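Palico Gripper Kit Review: Progress Report to Soliman
Jul 6, 2022
Prepared by the Firnby evaluation team

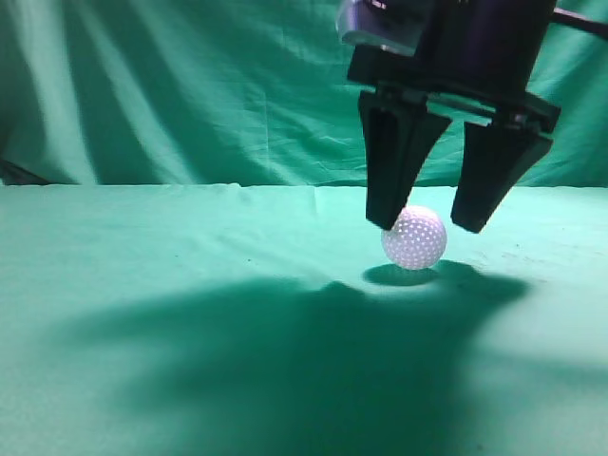

Enier wrote back after our March report that the kit was never meant to be judged on soft items alone, and asked that we add hard, round objects before scoring it. We agreed, and the golf ball series was added to the plan. It replaces the second round of foam blocks, so the budget stays the same.

Work done this period

We have run 513 grasp attempts with the two-finger kit, 156 of them on golf balls. The rest used items from the original list. All golf ball runs are done over green cloth with a matching cloth behind the table. The ball is placed by hand before each attempt and the fingers come down from above.

Results so far

The kit is easy to mount. Changing the fingers takes around 20 minutes with the tools supplied, and the manual covers it well enough. Most failed attempts on the balls came from one finger touching first and pushing the ball sideways before the other closed. Slowing the last part of the descent helped. We have not yet tried the rubber finger pads, which are sold separately and were not in our order.

The Palico software crashed twice during long runs. Enier sent a patch and we have had no crashes with it, but we have only used it on short runs.

Problems

Shadows from the arm fall across the cloth and sometimes confuse the ball detection. We moved one lamp and will move the other before the next series. The cloth also picks up lint and needs brushing.

Next steps

Another 200 golf ball attempts with the slower descent, then the same number with the pads if Soliman approves buying them. The price quote is attached. We need an answer before the next order goes out. Scoring against the original checklist will follow once both series are in.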